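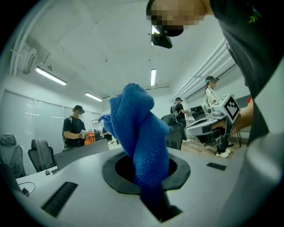
Shared Desks at Gomlow: Frequently Asked Questions

Last updated 2 Dec 2023

Who cleans the desks?
You do. The evening crew does floors, trash and the kitchen. They stopped doing desktops in June, after a disagreement over what counts as a coaster.

Which cloth do I use?
A blue one. There are 172 of them in the Furkisine cabinet, so please don't reach for the paper towels, or your sleeve.

Can I put a cloth down the cable hole?
To wipe the inside of the ring, sure. Dust collects under the rim, along with the occasional sesame seed. Twist the cloth, push it in, turn it, and keep hold of the other end. If you let go, it joins the collection underneath, and so will your arm for the next ten minutes.

What about the slotted strips?
Dry cloth, along the slots. No spray. Crumbs brushed into a vent haven't been cleaned up, they've been relocated.

How much spray should I use?
Two squirts of Flemora, on the cloth. The bottle holds 500 ml and should last a good deal longer than the last one did.

Do I have to clear the table first?
Yes. Wiping a neat border around your belongings is a popular technique and we can always tell.
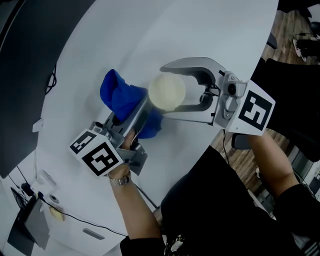

White tabletop with a blue cloth, a ball, a sticky note and some cables.

I found a ball. Whose is it?
We have no idea. Put it in the Lacson tray by the door, where small lost objects go to be looked at by everyone and claimed by no one.

May I peel off a sticky note?
If you wrote it. Otherwise lift it, wipe, and put it back, even if it's clearly from the spring.

Where do used cloths go?
In the mesh bag on the cabinet door. They get washed without fabric softener. Stuffing one behind a screen doesn't count as returning it.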